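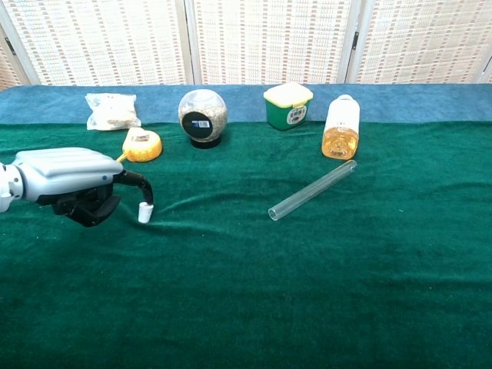

What does an audience take away from a documentary screening when there is a discussion after it? Mostly the discussion, going by our interviews, and then two or three moments from the film that the discussion happened to touch.

4.2 Recall after screening

We interviewed 80 viewers across the Seltwood and Tirine programs. Same interview guide at both sites, same order of questions. Interviews were held in June, in the lobby or by phone, whichever the viewer prefered. The full set of coded remarks came to 356. Coding categories are in the appendix and are not repeated here.

Figure 3. Tabletop view, green cloth.

First result. Viewers who stayed for the talk described the film in the words of the talk. The clearest case is the river film shown at Tirine, on ferry families and the closing of a crossing. The moderator used the word "inheritance" early on. The word is not in the film, not in the subtitles and not in the program note. It came up in 33 remarks, all of them from people who had stayed. Viewers who left at the credits talked about boats, noise, the grandmother, the price of diesel.

We do not read this as a failure of attention. Several of these same viewers gave long, exact accounts of single shots. The words for the whole came from the room, the details came from the film, and most people did not seem to notice the seam.

Second result, weaker. Language of the film mattered less than expected. Subtitled films were recalled in about the same way as films in the viewer's own language, except for jokes. Jokes were lost. One viewer at Seltwood remembered people laughing around her and nothing of what was said on screen.

Third, the setting. Seltwood screens in a former grain hall with loose chairs, and the chairs get turned for the talk. Tirine has fixed rows and a stage. At Seltwood viewers quoted each other; at Tirine they quoted the moderator or the filmmaker. Seven remarks at Seltwood credited an idea to "the man behind me" or similar. None at Tirine did. A small number, but it fits what Vinora's screening reports say about seating, and those reports were written with no interest in recall at all.

A note on the filmmakers. Where the director was present, viewers asked about access – how long were you there, did they mind, did you pay them. Ethical questions in form, but in the interviews they were remembered as questions about travel. The Strebel series had no directors present and got fewer access questions, more on the people filmed: what happened to the younger son, does the school still run. We did not interview at Strebel and rely on notes from the talks, so the comparison is only suggestive. Notes vary in quality. Some are one page.

Limits. Viewers chose to be interviewed, and regulars are over-represented. No baseline before screening. Phone interviews ran shorter then lobby ones and we did not correct for that. Two films were shown at both sites, too few for a proper cross-site test – see 4.3 for what can be done with them.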